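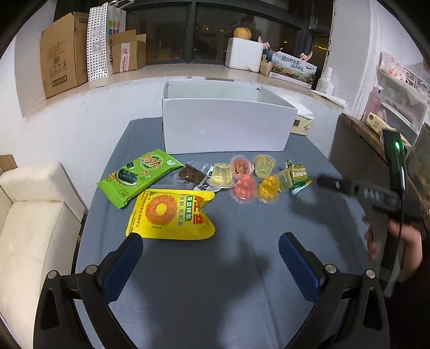
The trouble with "family size"

Every few months a reader writes in to ask why we don't cover more deals. Fair enough. So this week I went looking for one, and I picked the deal that gets praised the most: buying snacks in bulk. You know the pitch. One big bag costs less per ounce than a pile of little ones, so anyone buying the little ones must be bad at math.

I have my doubts. I've had them since last November, when I cleaned out the shelf over my refrigerator and threw away enough stale crackers to fill a grocery sack. Every box had been a bargain. I remember being pleased with myself in the checkout line.

The per-ounce price tells you what you pay for food you bring home. It says nothing at all about food you eat. If you finish the bag, fine, you saved money. If the last third goes soft and ends up in the trash, you paid for a full bag and ate two thirds of it, and the tiny packs might have come out even or better. The shelf tag can't know which kind of house you live in. The store is happy to let you guess.

Then there's the other way it goes wrong, where you do finish the bag, and you finish it by Tuesday. I don't want to lecture anyone about portions. But if a bag that was supposed to last two weeks lasts three days, you didn't cut your snack budget, you moved it forward and then went back to the store. A friend swears by pouring the big bag into smaller containers the minute it comes home. I tried that. It worked for one bag of pretzels, and after that I was eating straight from the bag while looking for the lids.

Batelo, the warehouse store out by the highway, has been pushing its bulk aisle hard this summer. The flyer says members "save on every trip." Every trip? I took my receipts and checked. On dry beans, rice and oats the savings were real and I'd tell anyone to go ahead. On chips and cookies they were small. On the Cerska variety box, which gets the biggest sign in the place, the price per pack was higher than the same packs bought loose at Gredik on an ordinary weekday. No coupon, no sale. The big box simply cost more, and I watched 3 carts go by with one in it while I stood there doing the division on the back of my list.

I asked at the service desk about this and was told that prices vary. They do.

None of this counts the membership fee, either. People tend to leave it out, the way people who drive across town for cheap gas leave out the drive. If you shop at Batelo every week for a large household, the fee probably disappears into the total. If you go 4 times a year and mostly come home with snacks and a patio chair, I'd want to see your numbers before I believed you.

Dates are worth a word too. A printed "best by" date on an unopened bag is the maker's opinion of when it tastes its best, and I don't treat it as gospel. Once the bag is open that date means very little. Humidity runs the show from then on, and in July, in a kitchen without air conditioning, humidity is quick. Clips help some. I own a drawer full of clips and I'm still not sure the fancy ones beat a clothespin.

What would I do instead? Keep it dull. Buy the large size of things you cook with. Buy snacks in whatever size you have a record of finishing – and I mean a record, so save a month of receipts and write on the bag the day you open it. It takes a pen. When you throw part of one out, write that down too. My own list was embarrassing, and I'm leaving it off this page.

And check the unit price yourself, because the tags don't always use the same unit. At Montecinos Market I found one brand of trail mix priced by the ounce and the one beside it priced by the pound. That may be an honest mistake. It has been that way since spring.

A few of you will write to say the small packs make too much garbage. I agree, they do, and I don't have a good answer. Food in the trash is garbage as well, and so is the jumbo plastic tub I can't bring myself to recycle. If somebody has a method that has held up for longer than a month in a real kitchen with real teenagers in it, send it in and I'll print it. Please include what you paid.

Next issue: store-brand coffee, and whether "medium roast" means anything.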